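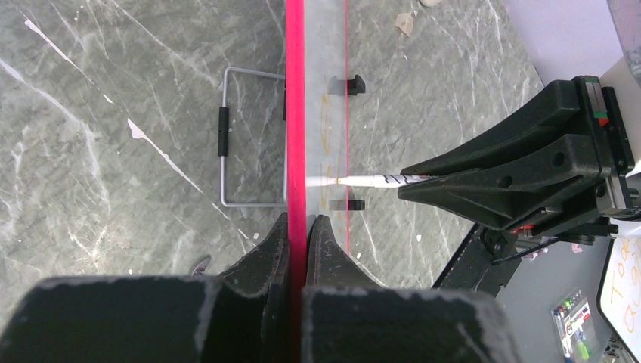
Clear Boards at Wenside
A gallery by Nadine Daher
Updated 27/05/2020

I have wanted to put this page together for ages! If you came to the Wenside open house in July last year you already know how I feel about clear acrylic writing boards, and if you didn't, well, I love them. You lay one on the counter and the counter is still there. You write your grocery list and the stone or the wood or the old tablecloth comes right up through the words. I've been making them on and off since we moved to Dikberg, and a few friends have caught the bug too, so their boards are in here with mine.

Everything on this page was made by hand at a kitchen table or in the shared workshop on Amin Street. Click any title for the larger version. If a board is yours and I got the details wrong, write me and I'll fix it.

Pink edge, dark marble
My favorite pairing of the whole bunch. Clear acrylic with a strip of bright magenta-pink down one edge, lying flat on gray marble with pale veins going every which way. Look how the veins get a little softer through the panel!

Two black clips
Small, squared-off and plain. I tried white ones first and they looked like something from a dentist's office. Black against the clear edge is so much better, and they slide off when you want to wipe the whole panel down.

Orange writing
I almost always reach for the orange pen. It's cheerful on a dark countertop and it gets along with the pink better than you'd expect. Loopy handwriting looks best, neat printing somehow looks like a parking notice.

Sharada's recipe board
Sharada Chowdary wanted something tall enough to hold a whole recipe, so this one is a good bit longer than the rest. She writes the ingredients down the left and the steps down the right, and wipes each step off as she goes. The recipe in the photo is her lemon rice. Yes, I asked for it. Yes, it's on the recipes page.

Sharada's recipe board, the back
She put four felt dots on the corners so it doesn't slide around on the tile. I've since gone back and added dots to three of mine.

Tidel number 29
When I started numbering the boards I called them all "Tidel" after the street I grew up on, and the name stuck. Number 29 was the first one where the corners came out exactly the way I wanted. I sanded them by hand over two evenings with the radio on and I could have kept going.

Tidel number 97
Same size, smoky gray acrylic. White pen only on this one, colors go muddy. It lives by the back door and holds the dog-walking schedule.

Nithin's chess board
Oh, this one! Nithin Acharya drew the squares on the underside in paint pen, so you can scribble your moves on top and wipe them away without touching the grid. He and his father have a game going on it most nights. I think the green squares were a brave choice and I'm very glad he made it.

Wiping down
A soft cotton cloth, a little water, one tiny drop of dish soap. Please don't use paper towels or window spray! I ruined a beautiful sheet that way and there is a cloudy patch on it to this day. It now serves as a drip tray under the ferns.

A stack of offcuts
I can't throw these out. The narrow ones make good bookmarks and the squares turn into coasters if you have the patience to round the edges. Sinan Oral's kids took a whole bag home and made window ornaments with them.

Sinan's weather board
Sinan writes down the morning temperature every day, with a little drawing. Some days it's a sun, some days it's clearly a cat. The photo shows a full week and I like the rainy days best because he takes his time on the umbrellas.

Edge strips, all colors
Lime, sky blue, yellow, two reds and the magenta. The thin red makes a lovely fine outline if you want something quieter along the far side of a panel. The lime glows so much near a window that my neighbor asked if I had left a lamp on.

Annapurna's spelling board
Annapurna Gowda made this for her granddaughter, with ruled lines slipped underneath on a sheet of paper. When the lines are too wide or too narrow you just swap the paper. Such a simple idea and I wish I'd had one when I was six.

Annapurna's spelling board, later
Same board with a map under it in place of the ruled sheet. They traced rivers all afternoon.

Tidel number 134
The newest one, finished this month. It's a small square, clear, with no strip at all, and I wasn't sure about it until I set it down on the blue checked tablecloth. Then I was very sure about it.

Pens in a jar
People ask about pens more than anything else. Wet-erase if you want the writing to stay put through a busy kitchen morning, dry-erase if you change your mind a lot. Test on a corner first, some of the cheap ones leave a ghost. White is the hardest to find and the first one borrowed.

Grocery day
A board in actual use, with coffee rings and all. I know a gallery is supposed to show things at their best, but I think a board looks its best with half the list crossed off.

The workshop table
Amin Street, late afternoon. The long table by the window is the good one and you have to get there early. Protective film everywhere, tape everywhere, somebody's sandwich.

Peeling the film
The best part of the whole job. I save it for last and I make whoever is nearby come and watch. Go slowly from one corner and don't let it snap back, it picks up every bit of dust in the room.

That's all for this batch. I have two more boards on the table right now, one with a strip of blue along the top and one very long one meant for the hallway, and they'll go up as soon as the corners are done. Sharada is also threatening to make a round one. I can't wait to see how she cuts it!

The counter at the bottom of the page says 3644 visits, and I'm thrilled, even if plenty of those must be me checking how the pink looks on different screens. It looks good on all of them.

Back to Wenside projects
Recipes page
Write to Nadine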